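The Long Road to an Empty Table

The robot in the shared workshop at Tovuston has one ambition, and it is a modest one. It wants to clear up after lunch. Wiebke Weidemann and Detlef Petersen have been teaching it since September, and when I asked Petersen how it was going he went to find the logbook, which I took as a warning.

The log ran to 1,538 attempts on the evening I visited. An attempt means one object: the arm goes down, closes on a thing and tries to put it where it belongs. Petersen, a retired elevator mechanic, writes up the failures himself, in pencil. Weidemann, who wrote most of the software, would prefer a spreadsheet. They call the project Serkum, after a board game neither of them could explain to me.

I have been in a good many garages and basements where a machine was going to take over the housework by spring, and I came in a doubtful mood. Cans are the easy part, Weidemann told me. They stay the same shape while you think about them. Bowls are all right if you come in at the rim. The trouble starts with anything that folds.

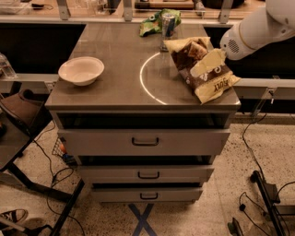 Can an arm built and trained in a shared workshop really clear a table without help?

On a good evening it can manage a short run of familiar objects, but someone has to stand near the stop switch, and an item it hasn't met before usually ends the run.

That is a long way from the talk I hear at robot meetups, where clearing the table is treated as a solved problem waiting for a cheaper motor. Serkum's own best run is 113 objects with no one stepping in. It's a respectable figure until you learn that most of them were cans. Petersen volunteered this. Weidemann looked at the ceiling.

The money is easier to pin down. Pearce, the parts dealer across the river in Zellthorpe, sold them the joints as returned stock, and Petersen rebuilt 2 of them on his own bench at home. His wife Birgit remembers grease on the bread board. The control computer came out of an office clearance. What they haven't priced is their own time, and I don't think they want to.

Aroha Tapsell, who rents the next bay and repairs accordions, has watched the whole thing with interest and limited faith. "It's very polite," she said. "It goes in so slowly you want to say, go on, take it." She timed one pickup at 90 seconds from the first twitch to the release. Then she cleared her own bench by hand, to make a point. 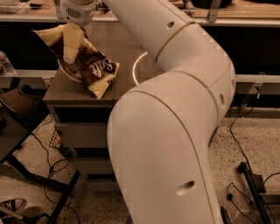
Grip is where most of the evenings go. Squeeze too lightly and the object slides; squeeze hard and whatever is inside gets crushed, or the thing springs out sideways. Weidemann's program guesses the force from a camera view taken before contact, and the guess is often poor with soft packaging. A crumpled chip bag, pinched between two pale fingers with its bottom corner still resting on the tabletop, is close to her worst case – the weight is partly in the grip and partly on the furniture, so the force readings tell her very little. She has tried waiting longer before the lift. She has tried tilting the wrist. Both helped for a few nights and then seemed to stop helping, and the log gives no clear reason why.

Alina Coman, who teaches control engineering at the evening college, reads the log once a month and is blunter than I would dare to be. She thinks the pair change too many things at once. Her advice in the spring was to freeze the software, run the same soft object until they were sick of it, and only then touch the code. They agreed with her, and changed the wrist angle the following night.

I asked Weidemann whether she would have the arm in her own kitchen. She thought about it for longer than I expected. The reach was wrong for her counters, she said, and she would have to move the toaster. Petersen said he'd take it, but Birgit had already told him where it could go.

They were still at it when I left, arguing over whether a bag that slips just before the release counts as a failure. Petersen had his pencil out and was writing it down as one.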